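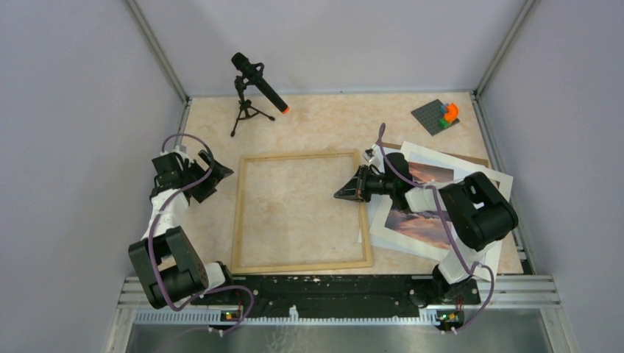 Jaime Pinheiro asks why anyone would bother framing a photo in a year when every screen in the house can show it. Fair question. I had 624 pictures on my phone from September and had looked at maybe ten of them since. The ones on paper get looked at.

So this is a thread on putting one print in a plain wood frame, start to finish. It's a short job. Mine took 33 minutes, and most of that went to picking the print.

Start with the picking. I order from Llorente with the white border left on. Without the border, the lip of the frame covers the outer strip of the picture, and on a sunset that can be the bit of dark land at the bottom that you wanted to keep.

Spread the prints out and let them overlap. I used to line them up in neat rows and it took forever. In a messy pile you notice the one your hand keeps going back to.

Sunsets are harder to choose between than people. They all look good by themselves. Put two side by side and one usually turns out too orange, or the clouds have gone flat in printing. Pink and purple hold up better on matte paper than on gloss, at least on the Wido matte I've been ordering.

Hold prints by the white edge. If you do get a thumbprint in the dark part of the sky, leave it alone and order another. Wiping it makes a dull patch that shows from across the room.

Now the frame. I like bare, light wood with nothing on it. Black frames make a dusk picture look darker, and gold ones I just don't like. 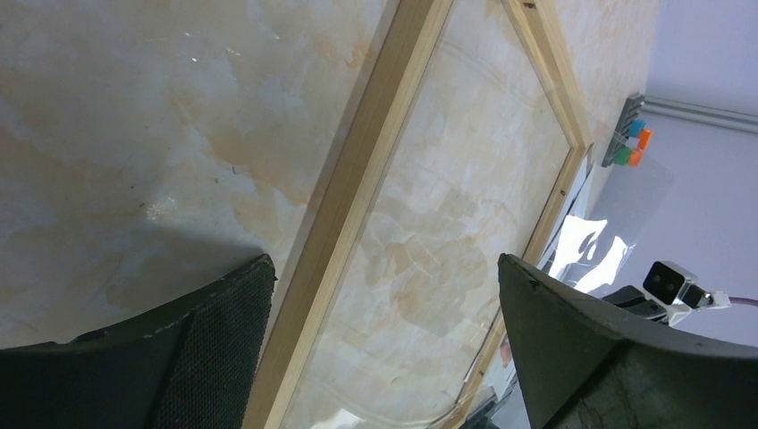

Check the corners before you do anything else. Run a fingernail over each joint. If it catches, the frame has been knocked and the gap will get wider on the wall. A little wood glue and a strap overnight fixes it, but do that first, with nothing inside.

Then the glass. Clean the inside face properly, because you won't get back to it without taking everything apart. A dry microfiber cloth is enough for dust. For smears, put a bit of water on the cloth, never on the glass. Water runs under the lip and stains raw wood.

Tilt it toward a window and look along the surface. Lint you can't see from straight above shows up right away from the side.

Martim Lobo replied that he skips the glass completely. That works in a hallway. In a kitchen I'd keep it. Mine without glass had a film of grease on it by the end of one winter.

Next is the backing. Plain brown cardboard is fine for a print you can order again. For an old family photo with no negative, buy acid-free board. The cheap stuff turns the paper yellow over the years.

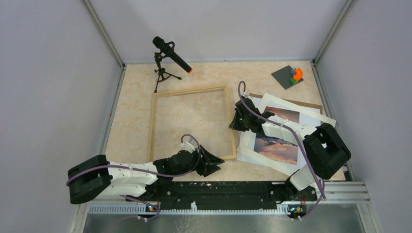 Cut the backing 2 mm smaller than the opening each way. A tight board bows when the weather gets damp, and then the print bows with it.

Tape the print to the board along the top edge only. Two short pieces, on the back. Paper grows and shrinks a little with the seasons, and if all four sides are taped it has nowhere to go and wrinkles. I use Vorkitz paper tape. Any low-tack paper tape will do. Clear office tape won't, it goes brown and gummy.

Lay the print face down on the glass, board on top, then turn the whole thing over and look before you close it. I have closed a frame on a cat hair more than once.

Bend the tabs down with the flat side of a butter knife. If yours has no tabs, a Costier point driver is cheap and puts flat metal points into soft wood easily. Keep it level so it doesn't come through the front.

Somebody always asks about hanging height. I put the middle of the picture at eye level for the shortest adult in the house. Over a table I go lower.

Keep it off a wall that gets direct sun in the afternoon. A sunset print fades from the pinks first, and then you've got a gray cloud in a nice frame.
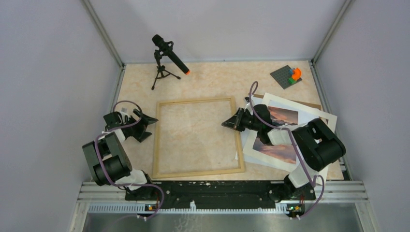

Wood frame, sunset prints, brown card for the back.

The leftover prints go in a shoebox with the board offcuts. When I get tired of the one on the wall I open the tabs and swap it. They'll take a few bends before they snap.

Next one will be how I do the hanging wire, since three of you asked. Probably tomorrow evening.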